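We use cookies to remember your settings and to count visits. By staying on this site you accept our cookie policy. OK

Teaching by hand: an afternoon at Drillik's open day

Drillik opened its workshop to the public one Sunday in June, and by two o'clock there was a line down the stairs. Most people had come for the arm in the front hall, which was sorting plastic caps by color. I had come to talk to Sotiris Petridis, who runs the training side of the company and spends most of his week in the back rooms.

Petridis used to repair commercial dishwashers. He worked for a firm called Akico for years before he moved over to robots, and he says the two jobs are closer than they sound. "You go into kitchens, you see how people really stack things. Nobody stacks a rack the way the manual shows it."

His group collects demonstrations. A person holds a pair of grippers, one in each hand, and does an ordinary job with them: clearing a table, setting out bowls, moving spoons from one spot to another. The movements are recorded and later used to train software that will drive a robot doing the same work. The project is called Wasia and the customer is Giannakopoulos, a catering company that wants help with setting and clearing in its canteens.

"People ask me where the robot is," Petridis said. "I tell them it comes later. First we need a lot of good examples from people."

How many is a lot? He looked it up on his phone. The table-setting part of the project has 1,028 recordings so far. Of those, 213 were thrown out on review.

"Mostly small things," he said. "The person stops to think, or they bump something and fix it. Sometimes we keep the ones where they fix it, if the fix is clean. That was an argument we had in the spring. I wanted to keep more, and Thodoris wanted to keep fewer."

Thodoris Lazaridis was giving the demonstrations that afternoon. He has been with the company for two years and has made more of the recordings than anyone else. He talked to visitors between runs and stayed quiet while he was working, so I waited until his break to ask him what was hard about it.

"Your fingers want to help," he said. "The first week I kept wanting to put the thing down and just pick up the bowl. You lose all the feeling in your fingertips and you have to look instead. Now I look at everything. At home too."

Bowls are harder than mugs, he told me. A mug has a handle and usually more than one good place to take hold of it. With a bowl you have the rim, and if you come at it too low you push it away from you. Chopsticks he described as "a bad day," and he prefers to take them as a bundle.

I asked whether it gets boring. He thought about it for a while.

"The first 20 minutes are fine, then there's a dull part, and then it's fine again," he said. "You shouldn't go fast. Fast ones look good and then Sotiris throws them out."
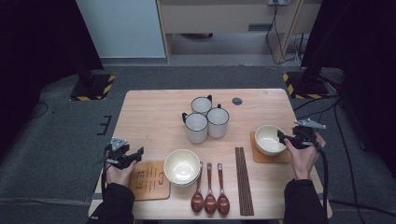

Petridis agreed with that. Speed was the first thing Giannakopoulos asked about when the project started, and he has tried to steer them away from it. "A canteen at lunch is in a hurry, I understand. But if the examples are rushed, the robot learns rushed. I would like it to be slow and put the bowl where the bowl goes."

The layout gets changed between sets. Dishes are moved, turned or swapped for other ones, so that the software doesn't learn a single table by heart. There is a written list of layouts for this, 148 of them at the moment, and Lazaridis said he knows a good part of it by memory - which he thinks is a reason to write some new ones.

A woman in the group behind me wanted to know if the robot would take jobs in the canteens. Petridis said he gets the question at every open day. His answer was that Giannakopoulos has told him it can't fill its evening shifts, and that he can only repeat what he has been told. She didn't look fully satisfied, and he didn't press it.

He was more certain about the timetable. A first robot will be tried in one canteen, after closing, with a person standing by the whole time. It will only clear tables. Setting them comes after that, and he would not give me a month for it.

Lazaridis had gone back to work by then. Two boys had got themselves to the front and were asking if they could have a turn. He told them to come back at four, when the practice grippers would be out.

Related

Open days this summer: what to see and when to go
Sorting by color: how the front hall arm works
From dishwashers to robots: people who changed trades
Letters: who clears the table?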